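4.2 Hanging baskets and the claim of easier reach
9 min read | 3 comments | 29 shares

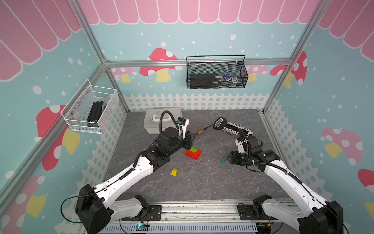 Figure 3. Wire-mesh baskets hung above a work surface: black on the back beam, white on the left wall rail.

Solange Cordier objects that hanging storage only moves the mess from the table to eye level, and that people stop seeing it within a month. We think she may be right. The Clesside survey, with its 3239 replies, is often quoted in favour of baskets, yet it asked people whether they felt tidier and never looked at what the baskets held.

Our own doubts are smaller and more practical. In Figure 3 the black basket has a dark rectangular box in one half and a bundle of blue and white items in the other. Mesh lets one see that something is there. Whether it helps anyone find a given thing quickly is another matter, and Baudry's trial of 77 households did not test it. The white basket holds a long black ridged object beside some translucent packaging, and we would hesitate to call such a mixture a system. Lefèvre counts any hung basket as "sorted storage". We do not follow her in this, and Table 2 leaves those cases out.

Last updated: November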